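Preparing Santur Sounds for the Plelton Keyboard Library
An interview with Shahab Safavi, Senior Sound Editor

The Plelton sound library has offered recorded Persian instruments to keyboard players since its second edition. The newest addition, a santur set titled Murkumis, was prepared at the Dasomville studio under the direction of Shahab Safavi. He spoke with the library's newsletter in July.

Mr. Safavi explained that the set contains 2,727 separate recordings, played by Rostam Naseri on a single instrument. "Mr. Naseri tuned the instrument before every session," he said. "A santur drifts as the room warms, and we did not wish to correct pitch afterward by computer."

Asked how the recordings are arranged, he described 42 voices grouped by mallet type. Felt-covered mallets have their own bank. "Players asked for the bare wood sound first," he said. "The felt voices came later, and they are the ones I use at home."

Memory was the main difficulty. The complete set occupies 202 megabytes, which exceeds the space available on several older keyboards. A reduced version with 10 voices is supplied for those instruments - it omits the softest strokes and shortens the decay of the lowest strings.

Mr. Safavi advised owners to save their present user voices before loading either version. "The loading procedure replaces what is there," he said. "We receive letters on this subject every month."
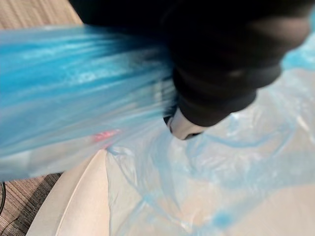 Future Releases
A set of frame drum recordings is in preparation. Mr. Safavi declined to give a release date, but confirmed that Mr. Naseri will again take part and that tuning tables will be included with the new set.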